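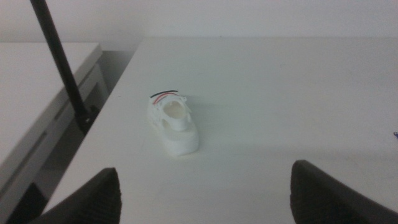 搜索商品、型号或订单号 搜索

首页 桌子 椅子 灯具 配件 二手与展品 售后

Renby 电动升降桌(白色桌面)

售价 3000 元,含桌架、桌面、手控器和走线槽。显示器支架另购。送货到楼下,上楼费由物流现场收,我们管不了他们怎么收。

先说我们的态度。Tolov 卖办公家具卖了好些年,升降桌这个品类我们一直不太信。厂家的宣传册上写着“改善体态”“提升专注力”“告别久坐”,我们问过 Renby 这几句话的依据,对方寄来一份自己做的用户问卷,填问卷的人都是刚收到桌子、还在兴头上的买家。所以这几句话在本页不会出现第二次。你要是因为腰疼来看升降桌,建议先去看医生,桌子的事晚点再说。

那为什么还卖?因为桌子本身做得还可以,而且确实有人需要一张高度能调的桌子:个子特别高的、特别矮的,两个人轮流用一张桌子的,或者做手工时习惯站着、写字时习惯坐着的。这些理由都很普通,也都站得住。

桌面

白色,亚光还是微亮取决于你房间的灯,厂家样册里那种柔和的效果我们在店里没有复现过。白桌面的老问题它都有:圆珠笔印、咖啡渍、深色牛仔裤蹭上去的蓝。厂家称表面“抗污”。我们的同事 Lærke Frandsen 拿酱油、红酒和马克笔各试了一块,前两样隔夜擦得掉,马克笔擦不干净,用酒精反复擦之后那一小块的光泽和周围不一样了,斜着看很明显。如果家里有小孩,请自己掂量。

边角做了倒圆,前沿没有做斜面。手腕压在桌沿上打字的人会觉得硌,这一点在店里坐五分钟是感觉不出来的,要坐一个下午。

承重与稳定性

厂家标注的承重我们不引用,那个数字是静态均布的,桌子不动、重量铺满整个桌面,日常没人这么用。我们自己的建议是升降时桌面上的东西不要超过 40 公斤。双显示器加主机加一堆书,多数人离这个数还有余量;有人想放鱼缸,请不要。

晃不晃?晃。升到站立高度以后,用力打字时显示器会跟着轻微抖动,前后方向比左右方向明显。我们还没见过哪张双腿升降桌在最高位完全不晃,宣传里说“稳如磐石”的几家我们也都试过。能接受多少因人而异,店里那张展品通着电,欢迎来推一推。地毯上会更晃,调脚垫能改善一点,厚长毛地毯就没有办法了。

电机与噪音

双电机,升降过程平顺,起步和停止都有缓冲。声音属于隔壁房间听不见、同屋的人会抬头看一眼的程度。厂家的分贝数是在什么环境下、离多远测的,说明书没有写,我们就不抄了。

遇阻回退功能是有的,灵敏度可以在手控器里调。出厂设置偏迟钝,碰到椅子扶手会先顶一下再退。安装后请调到最高一档。即便如此,也别指望它能保护手指,升降的时候人要在旁边看着。

手控器

有四个记忆键和一个锁定键。手机应用也有,我们装过,注册时要填手机号和出生年份,之后能做的事和按键一样多。我们看不出有什么理由用它。应用里的“站立提醒”默认是开启的,每天上午开始响,关闭入口藏在第三层菜单里。

包装与安装

分两箱发货,常常不同一天到。只到一箱请不要急着打电话,先看物流单号。桌架那箱很重,一个人搬容易闪着腰。安装说明书的中文部分翻译得不好,第六步的左右支架画反了,这个问题我们向厂家提过两次,新一批货里还是反的。请按支架上刻的字母装,别按图装。

所需工具:十字螺丝刀一把,最好是电动的。内六角扳手箱内附带,软,拧两张桌子大概就圆了,反正你只拧一张。

请先把走线槽固定在桌面背面,再翻转桌子。翻转至少要两个人。别拖着桌腿翻,横梁的连接处会受力变形,这类损坏不保修。

保修和退货

桌架与电机保修 36 个月,从签收那天算起。手控器和电源适配器也在内。桌面只保结构,不保划痕、污渍和变色。厂家页面上写的“终身服务”,我们问清楚了,意思是过保以后可以付费买零件,零件价格以当时为准。

签收后 21 天内可以退货。装过的也能退,但需要拆开装回原箱,纸箱扔了的话要付包装费。来回运费由买家承担,这笔钱不小,下单前请量好房间和门洞。

顾客留言

Remedios Zabala:用了一个冬天,每天真正站着的时间比我买之前想的少得多。头两个星期很积极,后来基本就是一张坐着用的桌子。质量没什么可挑的,只是这笔钱花得有点心虚。

Encarnación Collado:我和先生身高差很多,记忆键一人一个,很方便。白色确实难伺候,键盘前面那一片要天天擦。

Trinidad Cabello:请问桌面能单独买吗?我有一副旧桌架,是 Nyanda 的。

店铺回复:可以单独买,但孔位和 Nyanda 的桌架对不上,要自己打孔。打孔以后桌面不保修,也不能退。桌面背面没有预埋件,螺丝不要选太长的。

Zamfira Dinu:店员劝我别买,说我的情况换把椅子就够了。我换了椅子,现在还在犹豫桌子。

和其他型号比较

Sotau 的同类桌子比这张便宜,单电机,升得慢,两边偶尔不同步,需要按住下降键复位。如果你一个月只调几次高度,买 Sotau 就行,省下的钱拿去买灯。如果根本不确定自己会不会调,买一张高度合适的固定桌,本店也有,在“桌子”栏目最下面,利润很薄,所以平时没人给它写长页面。

库存

白色有现货。橡木色要等到六月,厂家说的六月,按以往的经验请当作七月。黑色已停产,剩下的展品在“二手与展品”里,桌面有使用痕迹,单独标价。

加入购物车前请确认:插座离桌子够近,电源线不算长,升到最高位时会再短一截。延长线请固定在走线槽里,让它跟着桌面走,别垂在桌腿旁边。

联系我们 配送说明 隐私条款 © Tolov 家具 保留所有权利 返回顶部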